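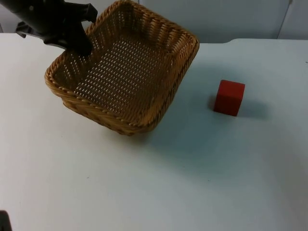 Does a bench-mounted robot arm need a risk assessment if the maker already supplies one?

The maker's assessment covers the arm as it leaves the factory. Your own assessment has to cover the arm as you use it, including the gripper, the object being held, the table it works over and the people who come near it.

Hedia Bench Cell: Safe Use and Standards
July | By Hazel Ambrose, Product Compliance, Pettigrew
14 shares | 2 comments

The Hedia Bench Cell is supplied by Pettigrew to colleges, test labs and light packing operations. It consists of a fixed table with a raised rear ledge, one or two arms, grippers to suit the order, a controller and a hand-held enabling switch. This page sets out the practice we expect of every site that takes delivery of a cell, and the documents that come with it.

Standards and responsibilities

The cell is documented with reference to ISO 10218, which deals with industrial robots and their integration, and ISO 12100, which deals with the general method of risk assessment. Customers remain bound by the workplace safety law of their own state or territory. Where local law asks for more than this page, local law applies.

Pettigrew is responsible for the arms, the controller and the guarding as delivered. The customer is responsible for the finished application. A change of gripper, a change of object or a change of task is treated as a change to the application, and the assessment must be reviewed before the cell is run again.

Gripping and lifting

Most incidents reported to us involve the load, and very few involve the arm itself. The following practice applies to all lifting tasks.

Open containers such as baskets, trays and tubs may be held by the rim where the rim is sound. A woven rim should be checked by hand before each session for broken or lifting strands. A container with a damaged rim is to be withdrawn from use.

A container held at one corner will tilt. The path of the arm must allow for the container at its full length and at its steepest angle, and the clearance must be measured with the container in the gripper. Clearances taken from the arm alone are not accepted in the commissioning record.

Containers are to be lifted empty during commissioning. Small objects such as blocks may be placed on the table at this stage, provided they are solid, have no sharp edges and would do no harm if knocked to the floor. Loaded lifts may begin once the empty lift has been completed 10 times without a fault.

Gripping force is set at the lowest value that holds the object. Operators must not raise the force to make up for a poor grip position. The correct response is to stop, open the gripper by the release control and teach the position again.

Two-arm cells

Where 2 arms share a table, each arm's working area must be marked on the cell drawing, along with any area that both may enter. Only one arm may move in the shared area at a time unless the application has been assessed for joint handling. An arm that is waiting is still live and must be treated as such — a parked arm may move without warning when its turn comes.

The emergency stop must halt both arms. It is to be tested at the start of each shift, and the result entered in the log.

The work surface

A pale, plain surface is recommended for cells that rely on cameras, as it makes objects and their shadows easier to tell apart. The surface should be wiped down at the end of each day with a product that leaves no film. Small marks are acceptable where they do not affect detection. Tools, cups and paperwork are not to be left on the table at any time.

Lighting should be even and should come from above. Where a large object casts a broad shadow over the table, detection must be checked with that object both present and absent.

The optional Gritside surface mat gives added grip for light objects. It is fixed at the corners and must be replaced if it begins to lift. A loose mat is a fault condition.

People near the cell

Only trained persons may enter the marked zone while power is on. Training takes around 3 hours and is recorded on the card supplied with the cell. Visitors may watch from outside the zone with a trained person present.

Hands must be kept clear of any object in the gripper, even when the arm has stopped. Long hair is to be tied back and lanyards removed. Gloves are not to be worn when working beside a live arm — bare hands are less likely to be caught.

Records

Each site must keep the risk assessment, the cell drawing, the daily stop test log and the training cards. The Baneck record binder, supplied with every cell, has a section for each. Records may be kept electronically if they can be produced on request.

Supplied with the cell

Hedia Bench Cell user manual
Commissioning record and cell drawing template
Baneck record binder
Training cards
Zone marking tape

Requests for extra training cards, or for a review of an application after a change of gripper, should be sent to the compliance desk at Pettigrew with the cell's serial number and a copy of the current assessment.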